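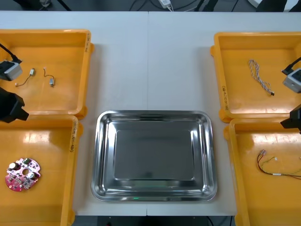
Photo: Ait Ali / Parkcombe Courier

12 August 2020

My last week on the Parkcombe Courier, so forgive a rambling thread from an old local reporter who has had too much tea. 1/

I started here as a trainee in April, 14 years ago, and my first story was 173 words on a blocked drain in Heltton. I rewrote it all afternoon and the sub still took my favourite line out (quite rightly – it was a dreadful pun). 2/

I never trained as a photographer, but the paper handed me a camera in my second year and off I went to fêtes, floods and a great many cheques being held up. I did grow to love it, though I never learned to get a whole football team looking the same way! 3/

The story I'm proudest of is the Heltton bus one. 790 of you wrote in about losing that service, and I read every letter, some of them twice. It still runs, and I still wave at it. 4/

I'm off to teach reporting two days a week and do some freelance work – features mostly, and audio if I can get the hang of the editing. If you have a story that needs a patient listener, my messages are open. 5/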